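Cosmin Costache
@cosmincostache

I've been running for a little over a year, and in August I started keeping a log of every run. I'm going to go through what's in it, in case it's useful to someone who is also slow and also in their forties. Thread.

The log is a paper notebook. I tried two apps first. Both wanted to tell me how I compared to other people, and I already know how I compare to other people.

Each entry has the time I left, the distance, what I ate before, and one line on how it felt. No pace. I wrote down pace for the first two weeks and found I was running for the notebook, so I quit writing it down.

My usual route is from my door down Rivadeneira Street to the canal, along the canal to the second footbridge, and back the same way. It comes to 5 miles. It's flat except for the ramp at the footbridge.

I don't mind doing the same route. I know where the bad pavement is. I know which light takes forever. When something feels off in my legs I can tell it's my legs and I'm not on a different hill.

Food: I run before breakfast most mornings. Anything under an hour I can do on half a banana and some water. Past an hour I need more than that. The entries where I wrote "empty" or "flat" are nearly all long runs with no real food beforehand.

Coffee before is fine if I leave 40 minutes for it. Less than that and I'm thinking about bathrooms by the canal. There is one, and it's locked until 8.

Shoes: I'm on my second pair of the Zikby trainers. The first pair was fine until it wasn't. My left shin started aching and I rested it for a week, ran again, and it ached again. I changed the shoes and went back to shorter runs at the same time, so I can't say which of those did it. It hasn't come back so far.

I write the start date inside the tongue of the shoe with a marker now. It's ugly and it works fine.
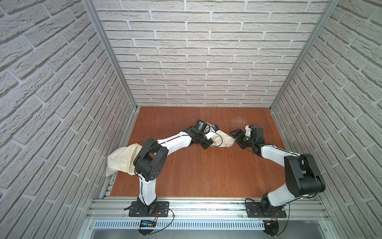
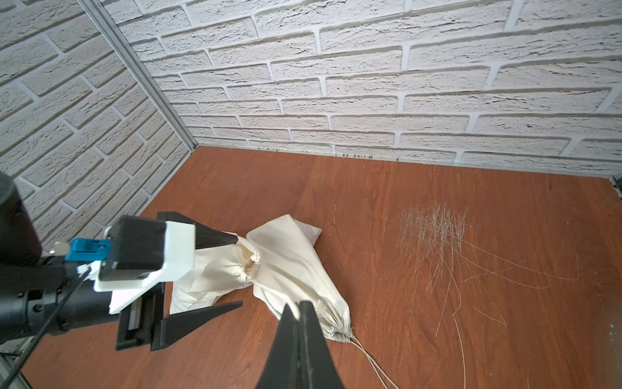 Brick-patterned walls and a wood floor.

Back to the log. I counted up the total last night: 295 miles since the notebook started. I had guessed lower. Runs I wrote "short, didn't want to" next to make up a good part of it.

Those short ones are the ones I'd have skipped last year. My rule is that I have to get to the corner by the pharmacy. If I still want to go home at the corner, I go home, and it gets an entry anyway. There are four entries that just say "corner."

Heat was the hardest part of the summer. I moved my start from 7:15 to 6:00 and it made more difference than anything else I changed. By 7:15 the sun is straight down the canal path and there's no shade until the footbridge.

On the hot mornings I carried a bottle. I hate carrying a bottle. I tried a belt and it rode up under my ribs, so I went back to carrying the bottle and switching hands at each bench.

Someone asked me last month about the runner's high. I've had something like it maybe twice. Both times it was cool out, I was past the halfway point, and I had slept well. It felt like being in a good mood with no reason for it. It was gone by the time I'd showered.

Most runs don't feel like that. Most of the one-line notes say "ok" or "fine." I used to think that meant I was doing something wrong. I now think "fine" is a perfectly good run.

Sleep shows up in the notes more than I expected. I don't log it as a column, but I keep mentioning it. "Up late." "Bad night." The morning after a bad night I'm slower to get going, and then by the canal I'm usually all right. Two bad nights in a row is different. After two I take the day off.

Stretching: I don't do much. I do calves against the front steps afterward and that's it. My sister thinks this is going to catch up with me. Could be.

Strength stuff: squats and step-ups in the kitchen while the kettle boils. I've been doing this since my shin problem. I missed most of last week.

Music: I run with it on the way out and without it on the way back. I started doing that when my earbuds died at the footbridge one morning and the trip home was nicer than I expected. You hear the geese before you get to them, for one thing. They don't move over for anybody.

I signed up for the Jeltska 10K. It goes through Givmont and finishes in the park. Last year's results page lists 3,806 finishers, so I won't be lonely at the back.

I have never run a race. My plan is to start near the rear, go slower than I want to for the first two miles, and walk through the water stops so I can drink without wearing it.

For training I'm adding one longer run a week and leaving the rest as they are. I looked at a few plans online. They had me out there six days a week and I don't have six days a week. I have four, and sometimes one of those is a corner.

The longer run goes past the second footbridge to the boat ramp and turns around there. I've done it three times. First time I walked a good bit of the last mile. Second time I ran it all and was useless for the rest of the day. Third time was fine. That's the word I wrote down.

One thing I'd do differently is rest days. Early on I treated them as days I'd failed to run, and left them blank. Now I write "rest" on the line. It sounds silly but I take them more willingly when they get a line.

A couple of people asked what notebook it is. It's a school one, wide ruled, from the drugstore. The cover has come off and I keep it in the drawer with my socks so I see it when I'm getting dressed.

I'll post again after the 10K with what I ate and how the first two miles went. If anyone has run the Givmont course, I'd like to know how bad the hill by the library is. The elevation map makes it look like a wall, but it's a very small map.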